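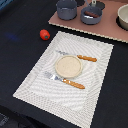

Demonstrationen für Greifaufgaben aufzeichnen: Ablauf am Küchentisch-Aufbau

Stand: Dienstag, 3. Dezember 2024
Bearbeitung: Neusa Lopes, Projekt Plekavura

Die Anleitung gilt für teleoperierte Aufnahmen mit Spielzeuggeschirr und Spielzeuglebensmitteln. Ziel ist ein Datensatz aus 300 Episoden pro Aufgabe. Vorausgesetzt wird, dass Arm und Kameras kalibriert sind und der Rekorder Gristberg läuft.

1. Ausgangslage herstellen
Tischset, Teller und Besteck werden vor jeder Episode neu gelegt. Die Drehung des Tischsets zur Tischkante wird variiert, ebenso die Lage des Zielobjekts. Messer und Gabel bleiben beiderseits des Tellers. Kochfeld und Töpfe dürfen innerhalb eines Blocks von 20 Episoden stehen bleiben, danach wird umgestellt.

2. Anweisung festlegen
Der Text der Aufgabe wird vor dem Start eingetragen, zum Beispiel: »Lege die Tomate auf den Teller.« Eine Handlung pro Satz, keine Farbangaben, wenn das Objekt auch ohne sie eindeutig ist.

3. Aufnahme
Aufzeichnung starten, eine Sekunde stillhalten, dann anfahren. Den Greifer von oben zuführen und kurz vor dem Kontakt verlangsamen. Korrekturen während der Annäherung sind zulässig und bleiben in der Episode.

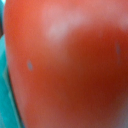 Im Nahbereich liefert die Handgelenkkamera kaum noch Kontur, der Fokus ist fest eingestellt. Die Griffposition wird deshalb über die Übersichtskamera kontrolliert. Die Belichtung beider Kameras bleibt fixiert. Erreichen größere Flächen im Rotkanal den Wert 255, Lampe dimmen und den Block neu beginnen.

4. Episode bewerten
Nach dem Ablegen Greifer öffnen, zurückfahren, Aufzeichnung stoppen. Vergeben wird »erfolgreich«, »fehlgeschlagen« oder »verworfen«. Fehlgeschlagene Griffe werden behalten, verworfen wird nur bei Bildausfall oder falschem Anweisungstext.

5. Ablage
Episoden fortlaufend nummerieren, Lücken nicht auffüllen. Der Abgleich mit dem Server Quispe läuft nachts. Im August fehlten ab Episode 181 die Gelenkwinkel; seither wird nach jedem Block eine Episode stichprobenweise abgespielt.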